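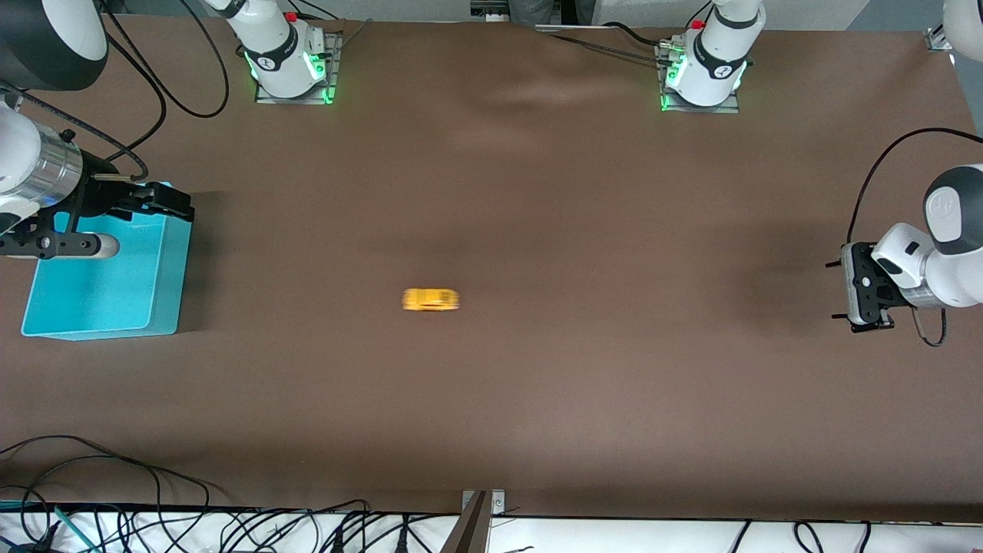 Tiltthorpe, Sunday, January 12, 2020

Print this page | E-mail this page

Posted by the author in Workshop

I have been asked twice now what I plan to spend this year, so I am putting it down in one place.

The two arms are paid for and so are the base plates they stand on. The invoice from Tavares came to 3,601 with delivery, and it used up nearly everything I had set aside. I had budgeted for the arms and forgotten most of what goes with them. Cables were the worst of it. There is a heap of them along the near edge of the table, and I bought them in dribs and drabs, which is the dear way to do it. If I were starting again I would measure every run first and put in one order.

The table was cheap. It is brown and matt, and I wanted it big enough for both arms to reach the middle with room to spare. A shiny top would have given me trouble with reflections. The blue bin cost next to nothing and does the job on the left-hand side. I want a second one the same for the right, but the shop only had the one.

What is left to buy, in the order I mean to buy it:

Spare gripper fingers. Dasar sell them in packs of 24 and won't split a pack. I don't need that many but I will get through them in the end.

Cable trunking and ties. I have put down 300, to include a proper tray under the table edge.

A service plan. Skindia quoted 2,000 a year for both arms. I think that is too much for two arms doing light sorting, small things picked up off the table and put in a bin. I have asked for a price on call-outs only and am waiting to hear.

Better clamps. The ones I have hold well enough, but I have to get a screwdriver out whenever I want to shift a bracket.

I am not buying a third arm. The floor would take it but the sockets wouldn't, and an electrician is a separate sum I haven't even started on.

The trunking comes first, then the fingers. The service plan can wait until March, when the warranty questions should be settled.

Last updated: same day, to correct the Dasar pack size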